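Betreff: Re: [dusberg-mobil] Rufbus im Haushaltsausschuss, wie ging es aus?

Hallo alle zusammen,

ich sitze noch mit halb kalten Fingern am Küchentisch und muss das jetzt loswerden, bevor morgen die Kurzfassung in der Zeitung steht: Der Rufbus ist drin! Der Haushaltsausschuss hat den Posten gestern Abend in den Entwurf aufgenommen, mit deutlicher Mehrheit und nach einer Debatte, bei der ich zwischendurch wirklich dachte, jetzt kippt es. Beschlossen ist damit noch nichts, das macht der Rat im Juni. Aber wer die letzten beiden Haushaltsrunden miterlebt hat, weiß, wie weit das schon ist. Vor einem Jahr ist der Antrag nicht einmal aufgerufen worden, da hieß es um kurz nach zehn, man sei müde.

Zum Ablauf. Der öffentliche Teil fing um 18 Uhr an, und die Zuschauerplätze waren so voll, dass aus dem Trauzimmer Stühle geholt wurden. Zuerst kamen Kanalsanierung und Feuerwehrgerätehaus, das zog sich. Beim Gerätehaus ging es eine gefühlte Ewigkeit um die Frage, ob die Planungskosten noch in dieses oder schon ins nächste Jahr gehören, und ich habe in der Zeit die Vorlage zum Rufbus noch einmal von vorne bis hinten gelesen. Das war gut so, denn in der Fassung, die auslag, standen andere Bedienzeiten als in der, die wir vorab bekommen hatten. Abends fährt der Bus nun eine Stunde länger, also bis 23 Uhr. Das ist genau der Punkt, für den wir uns den Mund fusselig geredet haben, und dann steht er plötzlich ganz unspektakulär auf Seite drei!

Das Büro Kuusk hat die Planung vorgestellt, und zwar so, dass man ihr folgen konnte. Es soll 60 Haltepunkte geben, verteilt auf Dusberg, die Höfe oben am Skelier und den Westrand von Vusmont. Ein großer Teil davon sind vorhandene Haltestellen, an denen heute nur noch der Schulbus hält, dazu kommen virtuelle Haltepunkte, also ein Schild am Mast und sonst nichts. Bestellen kann man per Telefon oder App, Vorlauf 30 Minuten. Bei der Nachfrage rechnet Kuusk mit bis zu 800 Fahrten im Monat, wenn sich das eingespielt hat, und hat offen dazugesagt, dass das erste halbe Jahr darunter liegen wird. Mir hat das gefallen. Lieber so als mit Fantasiezahlen, die uns im Winter um die Ohren fliegen.

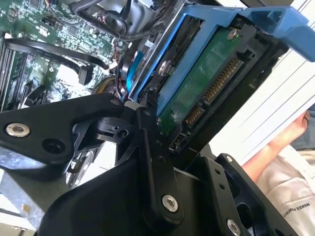

Pentti Savolainen schrieb vorgestern an die Liste:

> Moin,
>
> ich lese hier seit Wochen nur Vorfreude und möchte ein bisschen Wasser
> in den Wein gießen. Ich bin für den Rufbus, das vorweg. Aber mir
> fehlen drei Dinge.
>
> Erstens: Was passiert mit der Linie nach Vusmont? Wenn der Rufbus
> kommt und dafür die festen Fahrten am Vormittag wegfallen, dann haben
> wir für viele Leute eine Verschlechterung. Meine Nachbarin fährt
> seit Jahren mit dem Bus um 9 Uhr zum Markt. Sie ruft nirgends an. Sie
> stellt sich hin und der Bus kommt.
>
> Zweitens: Wer nimmt die Anrufe entgegen? In der ersten Vorlage stand
> "Dispositionszentrale", und das kann alles heißen. Wenn ich in einer
> Warteschleife lande und am Ende jemand nicht weiß, wo der Skelier
> ist, dann fahre ich wieder Auto.
>
> Drittens das Geld. Der Posten ist im Entwurf als freiwillige Leistung
> geführt. Freiwillige Leistungen sind das Erste, was gestrichen wird,
> wenn die Kreisumlage steigt. Ich hätte gern einen Beschluss, der über
> ein Jahr hinausreicht. Kein Mensch verkauft seinen Zweitwagen für
> einen Bus, der vielleicht nur bis Weihnachten fährt.
>
> Ich kann leider nicht zur Sitzung kommen. Wäre schön, wenn jemand
> von euch das mitnimmt.
>
> Gruß
> Pentti

Lieber Pentti, habe ich mitgenommen, alle drei! In der Einwohnerfragestunde darf man ja nur eine Frage und eine Nachfrage stellen, also habe ich das etwas kreativ ineinandergeschachtelt, und der Vorsitzende hat geschmunzelt und mich machen lassen.

Zu deiner ersten Frage: Die festen Fahrten nach Vusmont bleiben. Das steht jetzt auch schriftlich drin, als Zusatz auf Antrag aus der Mitte des Ausschusses, Wortlaut ungefähr: Der Rufbus ergänzt den Linienverkehr und ersetzt während der Erprobung keine bestehende Fahrt. Der Bus um 9 Uhr fährt also weiter. Die Verwaltung wollte erst "soll nicht ersetzen" schreiben, da gab es ein kleines Gezerre um das Wörtchen "soll", und am Ende ist es rausgeflogen. Ich hätte klatschen mögen (darf man auf den Zuschauerplätzen nicht, wurde auch vorher angesagt).

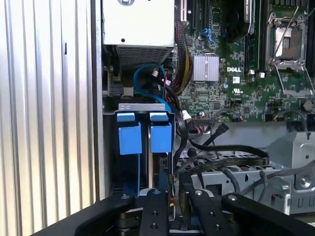 Die zweite Frage ist halb beantwortet. Die Zentrale soll beim Verkehrsbetrieb in Vusmont sitzen, zusammen mit der Leitstelle für die Linienbusse. Zu den Bedienzeiten nimmt dort ein Mensch ab. Was offen ist: ob man auch am Vorabend für früh am nächsten Morgen bestellen kann. Für alle, die den ersten Zug erreichen müssen, ist das entscheidend, und da wusste auch Kuusk noch keine Antwort. Die Frage steht jetzt im Protokoll mit dem Vermerk, dass die Verwaltung bis zur Ratssitzung nachliefert. Wer selbst so einen Fall hat, möge mir bitte zwei, drei Sätze dazu schicken, ich sammle das und reiche es gebündelt ein. Je konkreter, desto besser: Welcher Zug, von wo, wie kommt ihr heute hin?

Beim Geld wurde es dann richtig spannend. Der Kämmerer hat sehr ruhig vorgetragen, warum er bei freiwilligen Leistungen ungern über das laufende Jahr hinausgeht, und das war gar nicht von der Hand zu weisen. Danach kam der Vorschlag, die Erprobung auf 2 Jahre festzuschreiben und dafür eine Verpflichtungsermächtigung in den Haushalt zu nehmen. Klingt furchtbar trocken, ist aber genau das, was du haben wolltest, Pentti: Die Gemeinde darf sich dann schon jetzt für das Folgejahr binden, und der Vertrag mit dem Betreiber läuft entsprechend lange. Es gab einen Gegenantrag auf ein Jahr mit Verlängerungsoption. Der ist gescheitert, knapper, als mir lieb war. Danach die Abstimmung über den ganzen Posten, und da gingen dann auch Hände hoch, mit denen ich nicht gerechnet hatte!

Ein Wort noch zu der Kritik, die kam, weil ich finde, dass wir die ernst nehmen sollten. Es ist gefragt worden, warum man für einen Bus zahlt, wenn gleichzeitig die Straße am Skelier seit Jahren geflickt wird und mehr Loch als Belag ist. Ich wohne dort in der Nähe, ich weiß, wovon die Rede ist, meine Stoßdämpfer wissen es auch. Die Straße steht aber in einem anderen Topf, da geht es um Investitionen und um Zuschüsse vom Land, und mit dem Geld für den Rufbus bekäme man dort gerade mal die Kurve am Umspannhäuschen hin. Das hat die Verwaltung auch so erklärt. Trotzdem sollten wir in Gesprächen nicht so tun, als sei das eine dumme Frage. Wer jeden Tag durch die Schlaglöcher fährt, darf die stellen. Und der Rufbus muss ja auch über diese Straße!
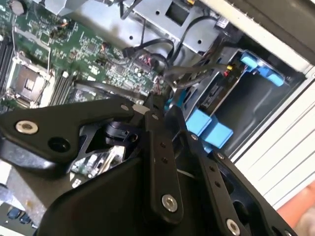

Jetzt zu dem, was bis Juni zu tun ist, und da freue ich mich über jede Meldung.

Die Liste der Haltepunkte liegt als Anlage zur Vorlage im Rathaus aus und steht auch im Ratsinformationssystem, allerdings gut versteckt unter "Anlagen, sonstige". Schaut bitte einmal drüber, jede und jeder für die eigene Ecke. Mir ist schon aufgefallen, dass der Haltepunkt an der Arztpraxis auf der falschen Straßenseite eingezeichnet ist, und die Querung dort ist mit Rollator kein Vergnügen. Solche Sachen sieht man nur, wenn man dort wohnt. Kuusk hat ausdrücklich um Hinweise gebeten, und mein Eindruck war, dass das keine Floskel war. Der Planer ist nach der Sitzung noch im Flur stehen geblieben und hat sich von uns auf dem Papierplan herumkritzeln lassen.

Dann die Fraktionen. Im Rat sitzen mehr Leute als im Ausschuss, und einige haben sich mit der Sache noch nie beschäftigt. Ruft sie an, ladet sie zum Kaffee ein, erzählt, wie ihr abends nach Hause kommt oder eben nicht. Bitte keine Serienmails mit kopiertem Text! Beim Thema Freibad ist das damals ziemlich nach hinten losgegangen, ein paar von den Ratsleuten erzählen heute noch davon.

Und die Tarife: Geplant ist der normale Verbundtarif plus ein kleiner Komfortzuschlag, dessen Höhe noch nicht feststeht. Ob Inhaber einer Monatskarte den auch zahlen müssen, blieb gestern offen. Ich fände es schön, wenn wir dazu eine gemeinsame Haltung hätten. Meine ist: ohne Zuschlag für Monatskarten, für Kinder sowieso. Andere hier auf der Liste haben sich schon mal anders geäußert, mit dem Argument, dass jeder Euro Einnahme die Sache nach der Erprobung leichter verteidigen lässt. Kann man so sehen. Lasst uns das hier ausdiskutieren, gern auch kontrovers, aber möglichst unter einem eigenen Betreff, sonst finde ich das nie wieder.

Das Protokoll kommt erfahrungsgemäß erst kurz vor der nächsten Sitzung. Bis dahin habe ich meine Mitschrift abgetippt, sie ist lang und an zwei Stellen unleserlich gewesen, sogar für mich. Wer sie haben will, kurze Mail an mich persönlich, ich hänge sie nicht an die Liste, sonst beschwert sich wieder der Mailserver.

Pentti, melde dich bitte, ob deine Fragen damit abgedeckt sind oder ob ich bei der Warteschleife noch mal nachhaken soll. Und grüß deine Nachbarin, der Markt ist gerettet!

Herzliche und immer noch ziemlich aufgekratzte Grüße
Gesine

PS: Hat jemand gestern im Sitzungssaal einen grauen Schirm mit Holzgriff mitgenommen? Der stand neben der Garderobe, und ich bin im Regen heimgelaufen. Einen Bus gab es um die Zeit ja noch nicht.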